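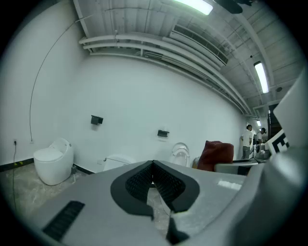 Photo: Dinesh Shakya / Skimmont project. Free to reuse with credit.

Skimmont: lid and seat demos from a hand-held gripper

Hi, and thanks for stopping by! This is the data card for Skimmont, the set I put together while trying to find out how far you can get on bathroom fixtures with demos from a hand-held gripper and no robot in the room during recording. If you came from the Plillance repo, you want the folder called lids_v2. The old lids folder has a clock bug and I only keep it up so that people's old links still work.

What you get

There are 100 episodes. In each one the person holding the gripper walks up to a toilet, opens or closes the lid or the seat, and backs off. Every episode comes with the wrist video, the gripper width and the tool pose. The lens is a fisheye, so you'll see black corners, bendy walls and a lot of gray gripper body at the bottom. I left all of that in (the policy likes seeing its own fingers, and cropping made my numbers worse!).

The lids don't all start the same way. In the shot at the top, the toilet at the far left has its lid down and the one right of center has lid and seat both up, and I wanted that kind of mix in the set. White lid, white wall, white tank is a pretty mean combination for depth guessing, so expect your pose estimates to wobble when the fingers get close.

How it did

I trained on all of it and ran the policy on our arm at Alska, on a toilet that isn't in the recordings. It closed the lid in 59 percent of the trials. Opening was a lot worse. Most of the misses are the same miss: the fingertips come in a bit high and slide over the rim. I think that's a wrist angle problem and Awasthi (our pose tracker) is where I'd start digging, but I haven't had time.

Stuff to know before you use it

Two people did all the recording, both right-handed, so the approach leans to one side. There are people in the background of some clips. Everyone said yes to being in the set, but please don't try to work out who they are.

The 2 calibration files go in the same folder as the videos. If you get an error about a missing tag map, you've put them one level too high. I do this every single time.

Questions go in the issue tracker, and I check it most evenings. A version with flush buttons is on the way, hopefully by November if I can get the labels cleaned up.

Dinesh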